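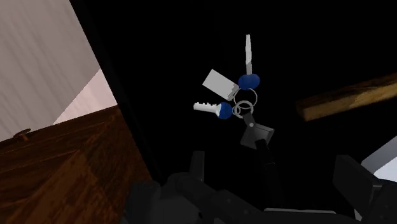
Kerubo Mrema wanted to know, before anything else was taken, whether the front desk would still have people behind it in the summer, as two of her colleagues had asked her that same morning and she had not known what to tell them. Gitau Ogola replied that it would. The plan has always been for the arm to take over the fetching and putting back of keys, and the desk hours stay as they are through August and after. Kerubo asked for that to be written down, and it is.

Waweru Serviced Lets – Key Room Working Group
Minutes of the meeting held on 7 January 2025, back office

Present: Gitau Ogola (chair), Kerubo Mrema (front desk), Jabari Kariuki (systems), Adhiambo Shirima (housekeeping), Arnulfo Arboleda (nights; also taking the minutes)
Apologies: none

1. Minutes of the last meeting
Agreed, with one change. Item 5 should have said "fobs", not "jobs". Adhiambo said she had been worrying about that all through the holidays.

2. Progress in simulation
Jabari gave this item and was very pleased with how things are going, and so were the rest of us once we had seen a few of the runs. The simulated arm has now been through 3000 key pick-ups. The bunches are modelled on our own sort: two keys with blue heads, a white tag, the rings and the square grey fob, all hanging together the way they do.

A bunch is an awkward thing to hold, Jabari explained. The keys swing out in whatever direction they like, so the arm has to choose one part to go for. The fob is the favourite at the moment, being thick and flat. Gitau asked why not the tag, which is what he grabs himself. Jabari said the tag is on the list to try, and that he would love to have everybody's habits written down, since between us we must have handled every bunch in the building.

Arnulfo said that on nights he picks up by the fob nearly every time without thinking, and that it was a lovely feeling to find the machine had come round to his way of doing it!

Of the runs so far, 1148 were done with the new, slower approach. Jabari likes the look of these and will bring a proper comparison next time. He did not want to give a success rate today as the two sets were scored differently, and Gitau agreed we should wait.

Still to be modelled: bunches with three keys, bunches where a guest has added their own keyring, and the old long keys for the bin store.

3. What changes at the front desk
Kerubo had talked to the day team and brought their points.

a) Interruptions. At present whoever is on the desk leaves it each time a contractor or cleaner needs a bunch. Everybody would be glad to see the back of this, above all at changeover time.

b) Knowing who has what. The Tundance booking software would log each bunch out and in. The team like this but do not want it used to time people. Gitau said it will not be, and that he will put it in the staff notice in plain words. Kerubo would like to see the wording first. Agreed.

c) Lost skill. One member of the team knows all the bunches by sight and is proud of it, rightly. Adhiambo suggested that she be the one to check the tag list before it goes into the system, as she will spot mistakes that the rest of us would walk straight past. Warmly agreed, with paid time set aside for it.

4. Housekeeping
Adhiambo said her team start before the desk opens and at the moment depend on Arnulfo being near. Being able to collect at any hour would make a real difference to them – on a bad morning four people can be standing in the corridor waiting for one drawer to be unlocked.

She asked what happens if the arm drops a bunch or stops halfway. Jabari said the drawers will open by hand as they do now, with the arm switched off at the wall. Adhiambo asked that every early starter be shown this in person, and not sent a sheet. Agreed.

She also asked whether bunches could be handed back dirty or with tape on. Jabari had not thought of tape at all and was delighted to be told. It goes on the list.

5. Nights
Arnulfo said that key requests are a good part of what keeps him on his feet between rounds, and that he would miss some of the chat. On the other hand he would finally get through a full round without being called back. He would like the extra time to go to the repairs log, which has been neglected. Gitau thought this an excellent idea and will look at whether it changes his grade.

6. Training
Bosard have offered two dates for basic training on the arm. Kerubo asked that part-timers be paid to attend. Gitau confirmed they will be. Jabari would like anyone who is curious to come and sit with him at the simulator beforehand, no experience needed, and Kerubo and Adhiambo both put their names down on the spot.

7. Any other business
Truston are coming to look at the drawer locks. Arnulfo to let them in.
The kettle in the back office has been replaced. Thanks to Adhiambo.

Actions
Gitau – draft staff notice on logging, to Kerubo first; look at night grade
Jabari – comparison of the two approaches; add tape, guest keyrings and bin store keys
Kerubo – collect everybody's pick-up habits from the day team; arrange tag list check
Adhiambo – list of early starters to be shown the hand opening
Arnulfo – same list of habits for nights; meet Truston

Next meeting: same room, once the comparison is ready. Gitau to send round a date.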